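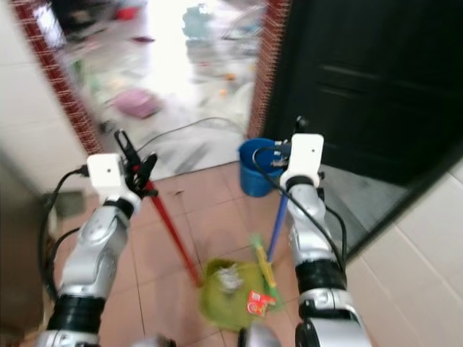 How often should a small tiled floor be swept if it only gets foot traffic from the next room? Once a day is enough, with a second pass after anything gets opened or unwrapped nearby.

I have kept notes on this since June, when I gave up on the vacuum for the back area. It was too wide for the corners and its hose caught on the door. A long-handled dustpan and a broom do the job in around 10 minutes, including the walk to the trash can.

The order I use is fixed. Start at the walls, pull everything toward the middle, and set the pan down on a tile face. If the lip sits over a grout line, grit goes under it and has to be swept twice.

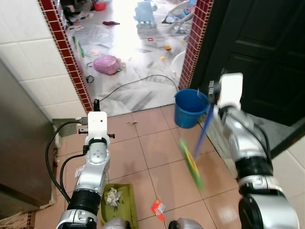

Short strokes work better than long ones. A long stroke lifts light paper and sends it past the pan. Tissue goes in first, as it is bulky and stays put. Wrappers are worse: they lie flat and the bristles ride over them. I turn the broom head on edge and push with the corner.

The threshold gets its own pass. Crumbs collect where one floor meets the other, and sweeping across the joint just moves them into the next room. Sweep back toward yourself, 2 strokes per tile.
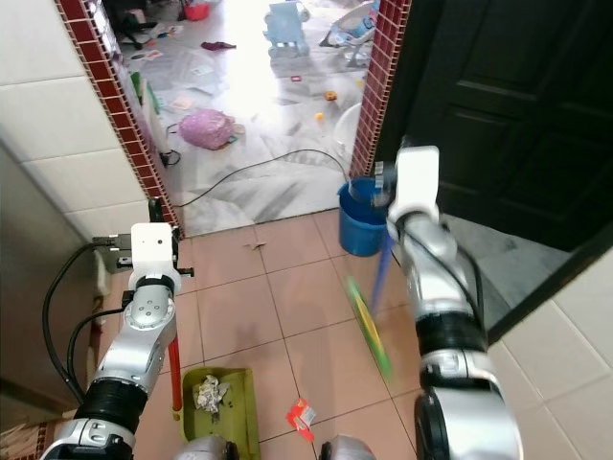 Bristles wear on one side if the broom always faces the same way, so I rotate mine when I rinse it. Killian Chevalier wrote to recommend the Draltora rubber head for grout. I tried one. It picks up hair well and leaves fine grit behind, so I went back to bristles. The Draltora is in the closet for the rug.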